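What the Robot Really Costs Is Everything Around It

I've been the person who signs for equipment at our place for going on nine years, and until last winter the most exotic thing I'd ever bought was a folding machine with a touch screen. We do linens and uniforms for small hotels and a couple of care homes. Our margins are about what you'd guess. So when my boss came back from a trade show in December with a brochure for a humanoid and the words "look into it" written across the front in pen, I did what I always do. I opened a spreadsheet and put the kettle on.

The spreadsheet had one line in it for quite a while. The line said "robot."

It has 56 lines now, and I want to talk about the other ones, because I read an awful lot of articles before we started and they all had plenty to say about what a robot can pick up and nearly nothing about what goes on the purchase order underneath it.

Start with hands. I assumed hands came with the thing, the way wheels come with a car. At Brevach, the dealer we ended up working with, they're priced separately, and you pick them the way you'd pick blades for a saw. Their rep was very nice about my face when she told me this. A pair that can pinch a thin hem is a different purchase from a pair that can hang on to a basket by the rim, and if you want both you buy both, plus the adapter plates, plus the fingertips, which wear. We set aside 925 dollars a year for fingertips alone. I had to explain that one to my boss twice, the second time with a fingertip in my hand.

Then cables! I did not have a line for cables. I have three lines for cables now. You want spares on a shelf in the building before the first one gets snagged, and a cable that's a touch too long catches on everything in a laundry, where everything has a handle or a hinge. Ask the dealer which ones they replace most often and order those on day one.
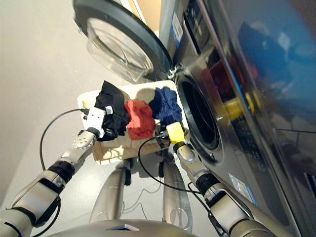
The machines themselves were the part that made me want to lie down. Our washers are front-loaders of three different ages, and the doors all swing a different distance and sit at different heights off the floor. A person adjusts to that without thinking (I've loaded all of them, half asleep, at five in the morning). For a robot, each one is a separate job that somebody has to set up and test, and the setup hours are billed. Halonen, the integrator, quoted us per machine model, so the cheapest thing I did in the whole project was decide that it would only ever work on one kind of washer. We moved two of the matching ones next to each other and gave it that corner. Moving washers costs money too, by the way. Plumber, electrician, a morning of lost loads.

Baskets were my favorite surprise, if you can have a favorite. We had whatever baskets had piled up over the years, tall ones, round ones, a few with one handle gone. Kanokwan Thongdee runs our wash floor and had been asking me for matching baskets since before I had a desk, and I'd turned her down every single time. Well, she got them. Shallow, stiff rim, all the same. I ordered 40. She has not let it go, and I don't expect her to. The people on the floor like them better too, so even if the whole robot business falls through we've come out ahead on baskets.

If you're starting your own spreadsheet, please put in a line for floor space and be generous. I measured the robot standing still, like a fridge. What you need is the robot with its elbows out, a basket in front of it, the washer door all the way open, and room for a human being to walk past without anyone having a bad day. Our aisle was too tight by a shoulder's width, so a rack of shelving had to go, and the stuff on the shelving had to go somewhere, and that's how I ended up renting a storage unit. Line 31.

Leasing or buying? We leased, and I'd do it again. Skendberg offered us a term with a swap clause, so if a newer model comes along halfway through we can change over for a fee. I'm told the gear is moving quickly and I believe it, and I didn't want to own the equivalent of a very expensive fax machine. The catch is that the lease covers the body and leaves out nearly everything we added on, including both sets of hands. Read the schedule at the back. Read it with a highlighter. I found a 3000 dollar return-shipping charge on the second-to-last page, and when I asked about it they took off half, just like that, so do ask.

Insurance took longer than anything else. Our broker had no box to tick. We went back and forth over whether it was a vehicle, a tool or a piece of fixed plant, and wound up with a rider that treats it a bit like a forklift. It wasn't terrible money, but it took seven weeks, and the lease had already started by then. Call your broker first. Call before you call the dealer.

And budget for somebody's time. I mean a named person with hours taken off their regular work. We gave one of our evening crew two shifts a week to look after it, and I nearly cut that to one to make the total look prettier. I'm so glad I didn't. There are the small stops to clear and the tips to change, and there's a daily log that Halonen wants kept in their own software, Lanlow, which has its own subscription. (Line 44. Per seat.)

My boss asked me last Tuesday when it pays for itself. I told him I don't have that number yet and I'm not going to make one up. What I can give him is cost per load on that corner compared with cost per load on the rest of the floor, updated every Friday, with the setup money spread over the whole lease so it can't hide. At the moment the corner is more expensive. The gap is smaller than it was in the first month, and a good part of that is just me getting better at ordering parts.

I did get one thing past him while he was looking at the total. We're replacing the two oldest washers next year, and they'll be the same model as the ones in the corner. I already have the quote, and the plumber's booked.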